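Search this notebook Enter keywords Go

Reading time: 3 min

Wednesday, May 15, 2024
Folding cell, Plimetti bench. Gripper fault, right arm, second occurrence.

Continuing from the October entry, where the same fault was put down to a loose connector and closed. It should not have been closed.

Symptom: the right gripper reports "closed on object" and the arm starts its lift while the jaw is still travelling. The cloth is picked up by whatever edge happens to be between the fingers, or it is dragged and let go. Today the fault came up 15 times in 200 grasp attempts. The left arm ran the same program and the same garments with no false closes.

Safety note first. On one of the bad cycles the right arm went into its lift with the jaw force limit still at the approach value, then jumped to the hold value in mid-air. No contact with anyone. The bench was stopped by hand and the run was restarted only after the lift speed had been cut by half. Leave it at half until this entry has a fix under it. Hands stay off the table while either arm is enabled, including for straightening cloth between cycles.

Checked so far:

Connector at the wrist reseated, pins inspected. No change.
Cable swapped left to right. The fault stayed with the right arm, so the cable is out.
Jaw motor current logged on both sides. The right side shows a short spike early in the close, before the fingers can have reached the cloth. The grasp check reads that spike as contact.
Jaw driven with nothing between the fingers. The spike is still there, smaller, at the same point in the travel.

That last one points at friction in the slide or a bad spot in the gear, and away from the cloth. The Bendon grasp check uses one fixed current threshold and has no position condition, so any early spike is enough to fool it. The spare gripper on the Auer shelf has the same part number and a lower run count. Ours stands at 1,907 closes since the last service, against a service interval of 600. This should have been caught earlier. The counter was reset when the controller was replaced and the old total was never carried over.

Lighter garments seem to fault less, but 200 attempts is too small a run to say so. Not chasing this until the slide has been opened.

Temporary change: the grasp check now ignores current until the jaw has passed half its travel. A thick fold could be missed entirely with this in place – treat it as a patch and keep it off the Karnach bench.

To do:
– open the right slide, clean and inspect the gear
– fit the spare if the gear is marked
– add jaw position to the grasp check and take the patch out
– restore the close counter from the old logs
– rerun the 200 at half speed, then at full speed
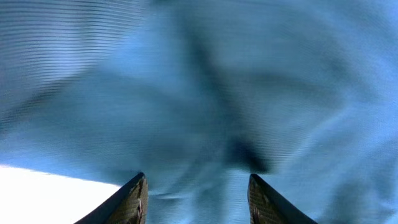
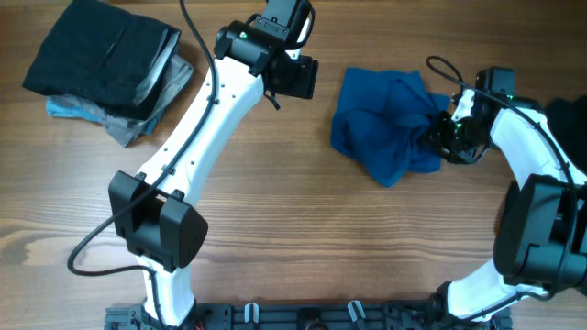 First: wrist view, blue fabric at the fingers. Second: both arms, dark blue cloth in the right gripper.

Contact: bench notebook, Plimetti workshop | Back to top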